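Marama Treloar had taught the arm to hang a mug 153 times by then, and she still talked to it the way her grandmother had talked to bread dough, low and kindly and without expecting much back.

"Easy now," she said, and eased her hand over, and over at the table the gripper eased too.
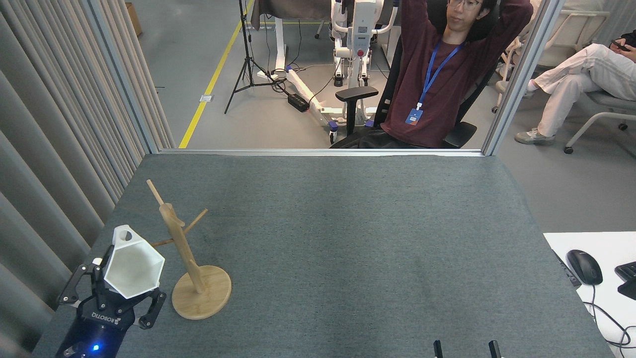 Skarphéðinn wanted 300 before they all went home to Landthorpe, and he'd said so twice, quite gently.

"It'll learn my bad habits, you know," she told him.

"Good," he said. "I like your habits," and then he went rather pink and asked if she wanted tea.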